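2/14/22

Bedding and small knits, sort and fold, bedroom mockup, Zerkelville unit. Carrying on from the October notes, which stopped at the towel shelf and never got to anything knitted.

Purpose today: settle how single small items (socks, caps, gloves without a partner) get handled when the bed is the sorting surface. The old sheet says "sort on bed, cover on" and nothing else. Two of us read that differently last time and ended up with two different pile orders, so the comparison was useless.

Setup. Bed made, cover on and pulled flat. Dantas basket at the foot, on the floor, handles facing out. Drawer insert from Bultance on the chair, 8 compartments, all cleared. Curtains open. Heating had been on since morning and the room was dry, which matters for static on the acrylic knits and for very little else.

Pile order, left to right as you stand at the foot:

- flat cottons
- ribbed and knitted
- anything with elastic gone
- unpaired

Cottons went quickly. Pillowcases folded in half lengthwise, then thirds, open edge in. The thirds come out uneven on the older cases because the hems have drawn up. I stopped correcting for this and folded to the hem line, leaving the slack on the hidden side. Stack stands straighter that way than when folded to the true middle.

Knits were slower. Findings, in the order they came up:

1. Pick up knits by the closed end if the item is going to be shaken out, by the cuff or open edge if it is going straight to a pile. Picking up mid-body stretches the ribs and the thing lands twisted.
2. Do not ball pairs. We agreed on this in October and I still found balled pairs in the basket. The cuff of the outer one takes all the stretch. Lay flat, toes together, fold once.
3. Caps and socks of similar yarn get confused when they are bunched. Open the mouth of the item before assigning it. If it is still unclear, it goes to unpaired and gets looked at last.
4. Dark gray and black knits have to be sorted in daylight. Under the ceiling lamp I matched a charcoal with a black and only caught it at the window.

The softener question. One batch was washed with Zevo at the dose on the bottle, the other with none. Batch size 30 items each. I can't separate them by feel with any confidence after folding. Lint on the cover seemed lower from the Zevo batch, but the batches were not matched for yarn, so no conclusion. If this is repeated, split by yarn first and weigh the lint.

The bed cover as a surface: better than the table for light items, worse for anything that needs a straight edge. Small pieces stay where they are put, but there is no line to square against. I tried using the printed border as a guide and gave up, it curves.

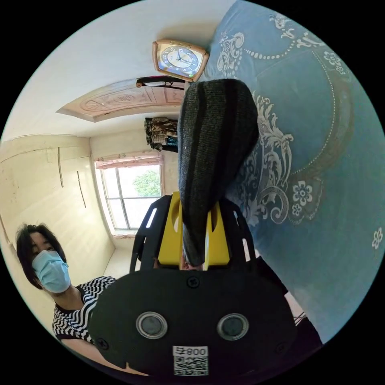

Drawer insert. Compartments are too shallow for folded caps, which ride up and catch on the rail above. Socks folded once fit with the fold up. Two thick pairs to a compartment is the limit; a third pair goes in but will not come out without disturbing its neighbors. Caps moved to the shelf, nested, crown up.

The elastic-gone pile was larger than expected and is the real reason the drawer would not close in the fall. Bagged and labeled for rags. Knitted pieces cut for rags shed badly, so those should be kept away from the glass-cleaning set.

Mass of the full drawer after refilling: more than 400 g lighter than before. Kitchen scale, drawer contents only, insert not included.

Unpaired pile: checked against the basket, under the pillow side, and down the gap by the headboard. Remaining singles are in a paper bag on the top shelf. Hold until the next wash cycle is through, then rag them.

To do:

- rewrite the line on the old sheet, new wording: "knits on bed, cover on, daylight, open mouth before sorting"
- find a deeper insert or take out every second divider
- repeat softener batches, same yarn
- lint roller refill
- vacuum under the bed before the next session, the gap by the headboard is full of fluff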